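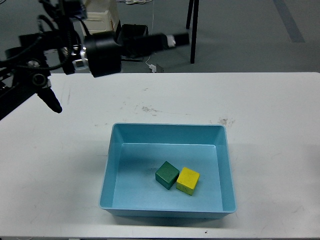
The arm at the bench in October, with the blue tray and both cubes.

Zuweira Agyeman logged the fault at 4:10 in the morning as run 614, no contact. She typed it the way she had typed the others, with the joint angles first and the remark last.

The arm was called Skarker. Kojo Frimpong had named it after the noise the shoulder made before they changed the bearing, and the name had outlasted the noise. It had cost them $3,232 in parts, split evenly, recorded in a notebook that hung from a nail by the workshop door.

The task was small. Pick the green cube out of the tray, put it on the table, stop. Skarker had done it on runs 580 through 611. On 612 it swung out over the far left of the table, lowered one finger, and held there. It did the same on 613.

She checked the zero offsets. They matched the file. She checked the belt tension with a luggage scale and got the same number she had gotten the day before. She swapped the Ciletti driver on the elbow for the spare, which took 34 minutes, most of it spent on one stripped screw.

Kojo came in at five with his coat on.

"Where does it stop?" he said.

"Same place. Within 3 millimeters."

"Then it isn't lost."

She disliked that sentence and did not log it. He bent over the table and looked at the smudge on the white surface, brownish gray, a little left of center. He rubbed it with his thumb. It stayed.

"Did you retrain the position model?"

"Last night. On the Zakaria set."

"Which table was that?"

She opened the folder. The Zakaria set had been recorded in his aunt's garage before they had the workshop, on a door laid across two trestles. The tray had been at the other end. She scrolled through more than a hundred poses, and in all of them the arm went left and down.

"It's going to the door," Kojo said.

"It's using stale coordinates."

"That's what I said."

She rolled the model back to the earlier version and wrote the file name in the log. The restore took a while over the Flamach controller – it had always been slow on writes. Kojo hung up his coat. She left the tray and the cubes where they were, so that only one thing would be different.

Before she cleared the old pose she copied it to a separate file. There was no technical reason to keep it, and under purpose she entered "garage."

Then she put her hand near the stop button and started run 615.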